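Robot Arms Learn to Handle Small Things, but Homes Must Wait

Clivance, a company that makes software for robot arms, says its newest program can now practice 12 small household chores in simulation. The list was published in April. It includes picking up things left on furniture, hanging them where they belong, and putting a mug back on a shelf.

These chores look easy to people. For a machine they are still difficult, especially when the object is small and thin. A key is a good case – it can slip, turn, or be held at the wrong end, and then the next step is not possible.

Clivance gives each chore 500 practice attempts in a computer-made room before anything is tried with a real arm. The rooms have ordinary furniture in them, and the object does not always start in the same position.
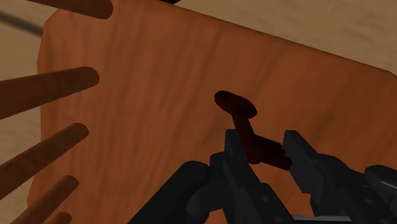

The key-shaped object is dark and small, and the gripper has two fingers.
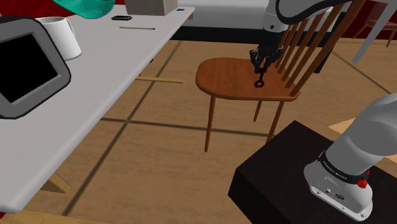

Genji Fujimoto thinks the result is useful for workshops sooner than for families. In a shop, he said, the shelves stay where they are and a worker can stand near the machine, but in a family home the chair has moved by lunch time, and he would not buy such an arm for his own kitchen yet.

Clivance agrees with a part of this. The company says the first customer trials will be in repair shops and in a storage building of Hostmont, where workers return small tools and keys to their places at the end of each shift. The trial will cover 35 different objects. Workers will still check every object by hand.

The price is another question. Clivance did not give one, and it said only that the software will be sold without the arm. A shop that already has a suitable arm can use it, after a test of the gripper.

For home use there is no date. Mahlet Tekleab, who leads the project at Clivance, wants first to see 1,000 attempts in real rooms, with people walking through them and doors being opened. This work will start after the Hostmont trial is finished.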